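Supplies Note: Dry-Erase Markers, Storage and Replacement

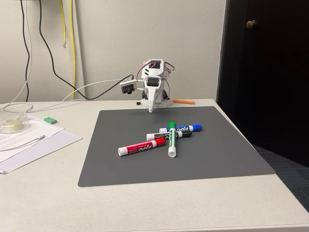 Red, green, blue and black EXPO markers on the gray desk mat.

The February supply check covered whiteboard markers in all rooms on the Grunska corridor. Of the 98 markers tested, 45 failed to produce a solid line on a clean board. The failure rate is higher than at the previous check and falls mostly on black, the color used for general notes. Inna Stelmakh ran the tests and has entered the results in the supply sheet under the room names.

The test procedure was the same for each marker. The cap was removed, a line the length of a forearm was drawn at normal writing speed, and the line was graded as solid, streaked or faint. Streaked markers were capped, laid flat overnight and tested again the next morning. Those that recovered were returned to use. The rest were counted as failures along with the faint ones.

Storage position accounts for part of the difference between rooms. In Puleck, markers stood upright in a cup with the caps at the top, and most of the failures in that room were faint at the start of the stroke. In Altıntaş, where markers are kept flat in the board tray, the results were better for every color except red. Joni Lehtinen points out that the Altıntaş board is also used less, so the comparison is not a clean one. It will be repeated at the next check with new markers in both rooms.

Until then, the following applies everywhere:

Store markers horizontally, on the tray, a shelf or a desk. A loose pile is acceptable. Cups and upright holders are being withdrawn.

Press the cap on until it clicks. A cap that no longer clicks should be discarded together with its marker.

Do not swap caps between colors. Several markers in the Grudari room were found with a cap that did not match the ink, and one agenda was written in green as a result.

Put dead markers in the return box by the copier. Do not put them back on the tray.

Each room set now consists of 4 markers, one each of red, green, blue and black. The old sets also held orange and purple, which were rarely used and are hard to read from the back row. Remaining stock in those colors can be collected from Eino Rantala by anyone who wants it for wall calendars or planning charts.

Replacement sets are in the second drawer of the supply cabinet. Take a whole set only if 3 or more markers in the room have failed. For single replacements, use the open tray in the same drawer and write the color and room on the sheet taped inside the door. Dagim Admasu orders from that sheet, and entries without a color cannot be filled.

Erasers were checked at the same time. Felt erasers with a glazed surface leave a gray film that can be mistaken for a weak marker, so clean the board with a damp cloth and let it dry before reporting a fault. Spare erasers are on the shelf above the markers. Boards that still show ghosting after cleaning should be reported to Jarlath Dolan with the room name and the part of the board affected.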